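Accueil | Cours | Travaux pratiques | Annales | Contact

Module Sûreté des cellules robotisées
Séance 4 : analyse d'une défaillance de saisie

Dernière mise à jour : 31 juillet 2021

1. Objet de la séance

La présente séance porte sur un incident survenu en avril sur le poste bimanuel de la plateforme Jesisell, lors d'un exercice de désempilage de bols. Le bras droit a poursuivi sa descente après contact avec l'objet et n'a été immobilisé que par l'arrêt d'urgence. Aucune personne n'a été blessée. Les étudiants sont invités à relire au préalable le chapitre consacré aux modes de défaillance des capteurs.

2. Perception des surfaces brillantes

L'estimation de hauteur du programme Avier repose sur les seules caméras du poste. Or une paroi lisse et fortement éclairée renvoie à la caméra une part de son environnement : les contours qui en résultent n'appartiennent pas à l'objet, mais l'algorithme d'appariement les traite comme tels.
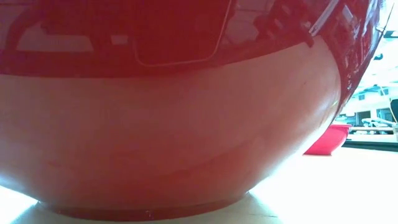 Fig. 1. Reflets sur la paroi d'un bol rouge ; un second bol, plus petit, se trouve en retrait.

La limite entre la bande rouge sombre et la partie pâle de la paroi peut être prise pour un bord. Dans le cas étudié, le journal d'exécution fait apparaître une erreur de hauteur allant jusqu'à 26 mm, alors que la tolérance admise par le planificateur était de 4 mm. La consigne de descente a donc été calculée pour un point situé sous le fond réel du bol visé.

3. Chronologie reconstituée

Le journal du contrôleur Madix comporte 3 310 lignes pour l'essai concerné. On en retiendra les éléments suivants.

a) Le programme valide la position de l'objet sans signaler de confiance insuffisante.
b) Le bras droit entame sa descente ; l'effort mesuré au poignet croît dès le contact.
c) Le seuil d'effort est franchi, mais l'ordre d'arrêt n'est pas transmis. Le filtre logiciel exigeait un dépassement maintenu pendant 200 ms, et chaque micro-rebond remettait le compteur à zéro.
d) L'opérateur actionne l'arrêt d'urgence.

Deux défauts se sont ainsi combinés : une mesure erronée et une protection inopérante. Pris isolément, le premier n'aurait entraîné qu'un essai manqué. 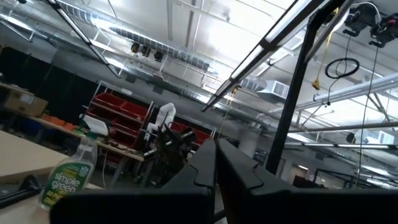

Il convient de distinguer, dans l'analyse, la fonction de surveillance d'effort de la fonction de sécurité proprement dite. La première relève du logiciel applicatif et ne saurait être retenue comme mesure de réduction du risque au titre du dossier de la cellule. La seconde comprend l'arrêt d'urgence et la limitation matérielle du couple. Le rapport initial confondait les deux, ce qui a retardé l'identification de la cause.

4. Mesures correctives

Le filtre temporel a été remplacé par un cumul glissant, qui n'est plus réinitialisé par une baisse brève de l'effort. Toute descente dans un objet creux s'effectue désormais à vitesse réduite, avec une butée logicielle fixée par rapport au plan de table. Enfin, l'estimation visuelle doit être confirmée par un palpage avant la première saisie de chaque série. 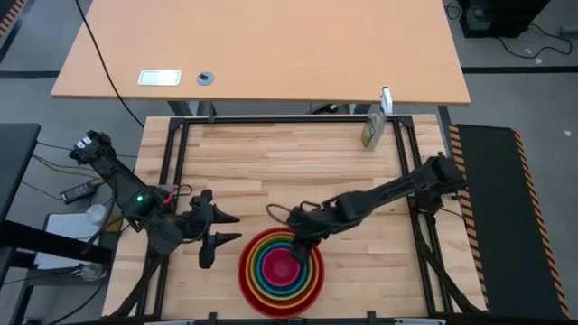

Service pédagogique de l'Institut Hou

La configuration à bols emboîtés demeure la plus exigeante pour cet essai. Les bords concentriques sont proches les uns des autres, et la pince du bras droit doit atteindre le bol central sans prendre appui sur les bols voisins. Les étudiants vérifieront également que la trajectoire du bras gauche reste hors du volume de travail du bras droit pendant toute la descente.

5. Travail demandé

Chaque binôme remettra une analyse des modes de défaillance portant sur la chaîne perception, planification, arrêt. Le document précisera, pour chaque mode, le moyen de détection et l'état de repli retenu. Les extraits du journal seront cités avec leur numéro de ligne. Les copies sans arbre des causes ne seront pas corrigées.

Commentaires

mecatro_b : Bonjour, le palpage est-il à refaire si l'on change seulement l'éclairage entre deux séries ?

Service pédagogique : Oui, avant la première saisie de chaque série, sans exception.

lou.tp2 : Le lien vers le journal complet ne fonctionne pas chez moi.

anc_promo : Même filtre et même problème sur notre poste l'an passé. Nous avions simplement abaissé le seuil, ce qui provoquait des arrêts intempestifs à chaque accélération. Le cumul glissant paraît préférable.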